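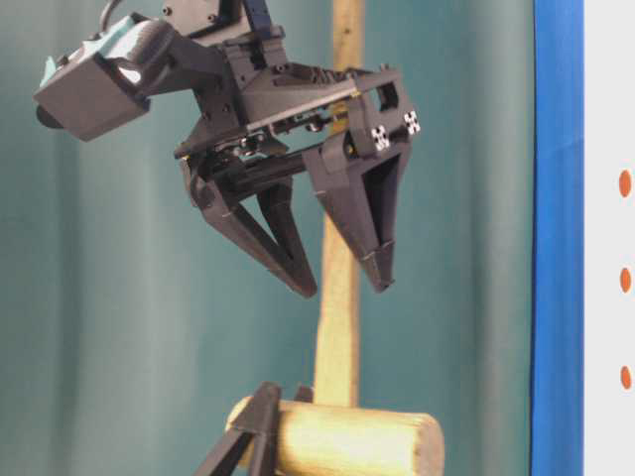
Gripper, jaws open, above the wooden handle.

November 18, 2018
Ball conditioning, Storkancombe winter league stock

Picking up from the July entry, where the balls were stored in the equipment shed and the complaints were about carry. Stock on hand is 266 balls: mostly Brasia, remainder Yu from the spring order. All are unused, still in tissue, boxes opened. The order for next season is 700, so whatever storage method comes out of this has to scale to that without buying a second cabinet. Current cabinet will not do it unless the boxes come off. Noted for later.

Purpose of this round: find out how much of the difference between the two makes is the ball and how much is storage. In July the Yu balls had been kept indoors and the Brasia balls in the shed, so the comparison was worthless. Should have caught that before running two evenings of bounce tests on them.

Setup

Two sealed bins, one at 30 percent relative humidity and one at 40 percent, both in the back room at the same temperature. Salt solution in open trays at the bottom of each, wire shelf above, balls in a single layer and not touching. Small fan in each bin on low. Hygrometers were swapped between bins halfway through the soak as a check. They disagreed by a point before the swap and by a point after it, same direction, so the offset is in the instrument and the lower-reading one has been marked with tape.

Each bin holds a dozen of each make. Balls were numbered in pencil on the leather next to the stamp. Ink was tried on two scrap balls first and it spread along the grain, and on one of them it got into the stitch holes. Pencil rubs off if handled with sweaty hands, so gloves.

Mass was logged every other day on the Gikholm scale. Criterion for calling a ball settled was no change beyond the last digit over three consecutive readings. The leather responds inside a day or so and gives a curve that looks finished. It is not finished. The wool windings keep moving for much longer, and several balls that had looked flat early in the soak started creeping again. Anyone repeating this should ignore the first week entirely.

Problems during the soak

Lid seal on the 40 bin was leaking at one corner. Found by the fan: a strip of tissue held near the corner moved. Fixed with foam tape. The reading came back up overnight and has held. Data before the fix is kept in the sheet but grayed out.

One Brasia ball in the 30 bin lost far more mass than the rest, then leveled off like the others. Cut it open after testing. The cover was thinner on one panel and the outer winding looked lighter in color than on the two scrap balls. Could be a different yarn lot. One ball is not evidence of anything, but the box code is on the inside cover of this notebook.

Fan cord on the 30 bin was pinched under the lid for part of a day. No visible effect on humidity. Notched the rim so the cord has somewhere to go.

Bounce test

Same rig as July: drop tube, steel plate on the slab, high-speed phone camera at plate level, scale board behind. Changes from July are listed so the numbers do not get mixed together.

– Plate is now bedded in grout. Before, it was sitting on three high spots and ringing.
– Release is a vacuum cup, so there is no finger spin. Spin off the plate was the main source of scatter last time.
– Seam orientation is set at the cup. Every ball is dropped once on leather and once on seam, and the two are logged in separate columns.
– Balls come out of the bin one at a time and are dropped within a minute. Bin lid closed in between.

A drop onto a plate is a slow impact compared with a bat, and the rebound here does not convert to anything a hitter would see. It ranks balls. That is all it is being used for.

Results

Storage humidity matters more than make. In both makes the 30 group bounced higher than the 40 group, on leather and on seam, and the gap between bins was wider than the gap between makes within a bin. With storage matched, Brasia and Yu overlap almost completely on leather. On seam the Yu balls are slightly lower and more scattered. Their stitching stands up higher to the thumb, which would fit, although seam height was not measured. A depth gauge with a wide enough foot is needed for that and the one in the drawer is too narrow; it rocks on the curve.

Mass went the expected way. Drier balls are lighter. None went outside the rule limits in either bin. Circumference by tape did not separate the groups at all, and the tape is probably not good enough to do it. Repeat readings on the same ball varied by as much as the readings between balls.

Repeatability of the rig is much better than in July. Same ball, same orientation, back-to-back drops now land within one division on the board. Some drift downward after many drops on the same spot of the cover, so the ball should be rotated between repeats. That was done from the second session on. First session has been rerun for the balls that were affected.

Grip

Asked for by the pitchers, so it was included, but it is the weak part of this entry. Method was the inclined board with a leather pad, angle at first slip. Balls were rubbed with the usual mud by one person in one sitting, to the same shade as the reference ball as near as could be judged. The 30 group slipped at a lower angle than the 40 group. The difference is real on the sheet but the rubbing is not controlled well enough to put it down to humidity. Drier leather took the mud unevenly, pale near the seams, and that alone might do it. Needs a repeat with bare leather and no mud.

What this means for the stock

Shed storage is out. The shed logger from July shows the humidity swinging across a wider range in one day than the whole difference between the two bins here. Balls opened at the start of a homestand and balls opened at the end of it were not the same ball, and both teams were right to complain, even if the complaints pointed in opposite directions.

Recommendation to go with the order form: hold everything at 40, both makes, in the cabinet, with game balls pulled the same afternoon. It is easier to hold here than 30 in wet weather, and the grip result, such as it is, leans the same way. No reason in this data to pick one make over the other apart from seam scatter. If the Yu quote is lower, the difference on seam will have to be weighed against it by whoever signs.

Cabinet check: balls still in individual cartons settle noticeably more slowly than bare balls. One carton of each make was put on the shelf beside the bare ones for comparison and both were still moving when the bare ones had stopped. Bare balls in open trays for the new order, then, and trays labeled with the date in.

To do

– Order foam tape and a second tray of salt. Current tray has crusted over at the rim and is climbing the side.
– Wide-foot depth gauge, or make a foot for the existing one.
– Repeat grip with bare leather.
– Measure how fast a settled ball drifts once it is in the umpire's bag on a damp evening. If it goes in under an inning, the cabinet target matters less than where the ball bucket sits.
– Move the shed logger into the cabinet, top shelf first, then bottom. Suspect the bottom shelf runs damp.
– Return the borrowed tripod.

Raw masses and rebound readings are in the sheet under the November tab. Columns marked S are seam. The two cut balls are in the bag taped to the back cover.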